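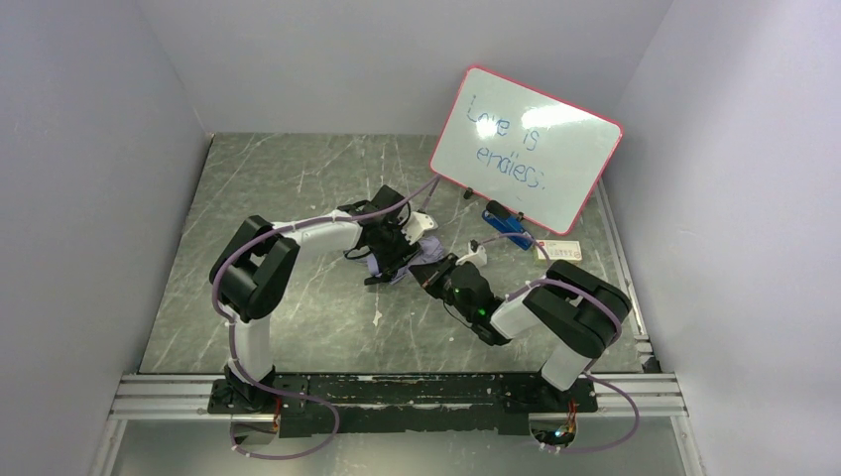

Small purple cloth, grey marbled top

Skolongate Household Board > Laundry and Linen > Folding small things: is there any point?

drawerfull
Posted 16 April 2026

I have reached the age where I hold opinions on folding cloths. Mine is that anything smaller than a tea towel should be dropped in a drawer and left to its conscience. My other half believes in thirds. We have a stack of purple ones, bought in a multipack from Wovine, and they go into the drawer as little oblongs and come out again as whatever they please.

Does anyone get a small cloth to stay folded? I've got a decent flat surface to work on and the patience of a wasp.

mangle_wrangle
Thirds are fine. Your trouble is starting from a crumple. Pick it up by two corners, give it one snap, lay it down, smooth from the middle outwards, and only then fold. If you try to fold a lump you get a smaller lump.

drawerfull
I've been known to iron the lump.

Pegbag14
Ironing a cleaning cloth is a cry for help.

mangle_wrangle
It's what my mother did and her airing cupboard was a thing of beauty. She did dusters. She did the cover for the ironing board, which raises questions I never got round to asking.

hobnob_terrace
I'm with the original poster. I own 25 microfibre cloths and not one has ever been folded. They live in an old biscuit tin. When I want one I open the tin. The Yeh folding method, which my sister swears by, would have me standing them on end like index cards, and I tried it for a weekend in August. The first time I took one out the rest lay down and died.

Pegbag14
You had the tin too big. They need to be packed snugly or they've nothing to lean on. I use a Nirnano drawer divider, the narrow one, and mine have stood up for months.

hobnob_terrace
So the solution to having too many cloths is a smaller box.

Pegbag14
Yes? That's the solution to most things in a kitchen.

drawerfull
Right, I have now done an evening of this under supervision. Report as follows. The snap works. Smoothing from the middle works if you remember which hand is meant to be holding still, and I didn't, so the whole cloth went for a walk across the worktop.
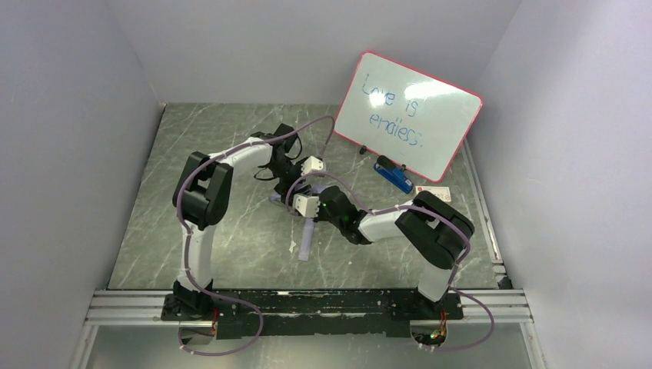 After that I put a damp flannel under the far corner to stop it sliding, and got four in a row that I'd have shown to visitors. The fifth was a disgrace. I think I'd lost interest by then, and cloth can tell.

mangle_wrangle
Four in a row is very good for a first go. Do the rest tomorrow. And do them warm off the airer, they take a crease better.

starchly
Sorry to come in and be difficult, but warm off the airer makes no odds with synthetics. Cotton, yes. Half these multipacks haven't got any cotton in them. Read the label.

mangle_wrangle
I've folded them warm for years and they crease beautifully.

starchly
You've folded them well for years. The warmth is decorative.

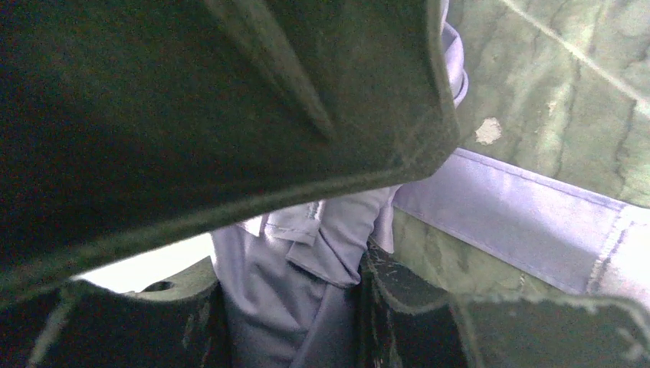
Labels are where I'd start with any of it, and then seams. Everyone folds by the outline, edge to edge, and then wonders why the thing won't lie square, when half the time it was never sewn square to begin with. Find the bit that has been stitched and work from there. On pale lavender-grey stuff like this, with a little folded tab sitting at an angle over the creases and a seam you can see on it, I'd get the tab flat first and let the rest of the fabric follow. Stitched parts are thicker and they'll win any argument with a fold. If you put your crease straight through one it'll be open again by teatime.

drawerfull
I've been putting my crease straight through the label. Every time. On purpose, I thought it looked neat.

starchly
Well, there's your drawer explained.

Pegbag14
Can't you just cut the labels off?

mangle_wrangle
You can, but unpick it, don't cut. Cut ones leave a scratchy stub, and if the label's caught into the hem you'll have the hem out as well.

hobnob_terrace
Still reading this with my biscuit tin beside me. Total time spent folding this year: none.

drawerfull
Unpicked two labels tonight. Took the hem out of one of them. It's in the shoe-cleaning box now, unfolded, and looks perfectly happy.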